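Striped woven placemats won't lie flat, and which plate goes on them? 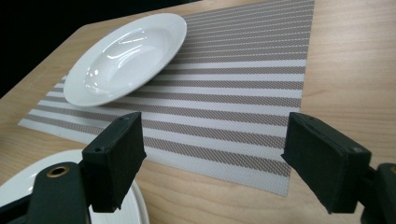
posted by edsteadmaple

Hi everyone! I finally replaced our old tablecloth with woven placemats, the off-white and taupe striped kind, and I do love them on our light wood table. But two of the four came out of the mailing tube with a curl that won't quit. I've had them under a stack of cookbooks overnight and the corners still lift by dinner. Also, my wide-rimmed pasta plates look a bit lost on them, or maybe I'm putting them in the wrong spot? I had one over toward the left with the rim hanging past the mat and my sister-in-law gave it a look. Do you center a pasta plate, or leave room for a bread plate?

ploton_kitchen

Oh, I had the same trouble with mine! Check the tag first, but if they're the vinyl kind, lay them face down on a towel and go over the back with a hair dryer on low for 90 seconds or so, then put the books on while they're still warm. Leave them till they've cooled all the way. As for the plate, I center it, with the bottom rim an inch or so up from the edge of the mat. Bread plate goes up and to the left, and if it ends up on the bare wood that's fine, mine always does.

Dasteo

roll them the other way and put a rubber band on. worked for me

Mạch

Please don't iron them, I melted one that way (it was only 40 minutes before guests, too). I like your plate off to the side, by the way. Leaves room for the glass.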